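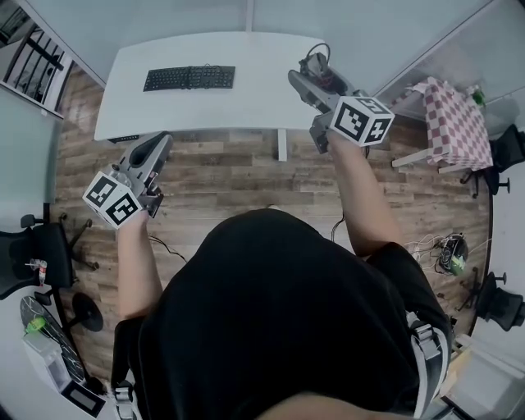
KUKLEY, July

Chapter 3
The Item: Sourcing and Writing Celebrity News

At 4:40 in the afternoon, Zyanya Xolalpa had a column that was one item short. She wrote the evening people column for a city news site, and the column closed at six. She had a restaurant opening, a casting notice and a paragraph about an actor selling his house. The last slot was still open when a reader sent her a message. A singer and a television host, both well known in the region, had been seen leaving Rarna, a restaurant near the waterfront, by the side door. The reader said they were holding hands. The host was married to someone else.

Xolalpa did what most columnists do first. She called the restaurant. The manager would not say who had eaten there. She then called the Esquivel agency, which handled publicity for the singer, and left a message. At 5:15 she had a call back from Maeve Hegarty, a publicist at the agency, who said that the singer had been at Rarna for a work dinner and that there was nothing more to say about it. Xolalpa asked whether that was on the record. Hegarty said the first part was.

The item that ran that evening was 68 words long. It said that the two had dined at Rarna, that they left together, and that a representative called it a work dinner. It did not mention the hands. It did mention, in its last sentence, that the host's husband had been out of town that week. Every statement in it was true. By the next morning it had drawn 577 comments, nearly all of them about the marriage, and the host's lawyer had written to the editor.

The letter did not claim that any fact was wrong. It claimed that the facts, placed in that order, said something the column could not support. The editor took the last sentence out and added a note. Xolalpa thought the change was a mistake, and she and her editor still disagree about it. You will be asked to take a position of your own at the end of this chapter, so you may want to write down your first reaction now.

What an item is

In this book, an item is a short, self-contained piece of news about a person the public knows. It is usually a paragraph or two, and few run past 300 words. Items are grouped in columns, posted singly, or read aloud on the air between longer segments. The form is old. It took shape in newspapers that wanted something light next to the theater listings, and its basic parts have changed very little: a name, a place, something the person was seen to do, and a line about where the information came from.

The short length affects everything else. A feature writer who has a doubt can give the doubt a paragraph. An item writer has room for a clause at most. For this reason, small words carry a great deal of the meaning. Compare "left with" and "left at the same time as." Compare "a friend" and "a pal," or "declined to comment" and "refused to comment." Readers notice these choices even when they could not tell you what they noticed.
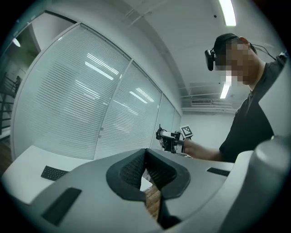 Items also depend on what the reader already knows. When a column says that an actor was "spotted" at a party, it assumes the reader can fill in the last few months of that actor's life. A reader who follows the story will see a hint that another reader misses. Writers use this shared background on purpose, and courts and editors look at it when someone complains. The meaning of an item is what an ordinary reader of that column would take from it, and that reader is rarely new to the subject.

Where items come from

Most items begin in one of four ways. A publicist offers them. A witness sends them in. The celebrity posts something in public. Or the writer was there. Each kind of source has its own uses and its own problems, and the first half of this chapter takes them in turn.

Publicists supply more items than readers tend to think. A restaurant wants its name in the paper, a film is about to open, or a singer needs to be seen in good spirits after a canceled tour. There is nothing improper in printing such an item if it is accurate and of interest. The writer should still know who benefits. We will look at the week before the Kunirine music festival, when one performer's name appeared in every local column, and trace each mention back to the person who offered it.

Witnesses are harder. They are often right about who was in a room and often wrong about what it meant. In Xolalpa's case, the reader's message held two claims, the side door and the hands, and she could confirm neither. She used the part the agency had confirmed - the dinner - and the fact that the two left together, which a second diner gave her by phone.

Posts look like the safest source, as anyone can check them. A song lyric posted late at night is a fact. The idea that the lyric is about a former partner is a guess, and a writer who prints the guess is responsible for it.

Goals for this chapter

After reading this chapter, you should be able to:

Name the main parts of an item and find them in a published column.
Separate what a source saw from what the source believes.
Explain how word order and placement can suggest a claim that no sentence makes.
Request comment from a representative and agree on terms before the conversation starts.
Rewrite an item after a complaint without adding a new error.

Terms to know

attribution
blind item
implication
on the record
planted item
representative
walk-back

3.1 The publicist as a source

Hegarty has worked both sides of the phone. Before she joined Esquivel she wrote a nightlife column, and she still reads the local ones each morning before her first call. Her job, as she describes it, is mainly to answer quickly. A call returned before the deadline puts a sentence from the client into the item. A call returned after it can only lead to a correction or a second item, and clients seldom want a second item.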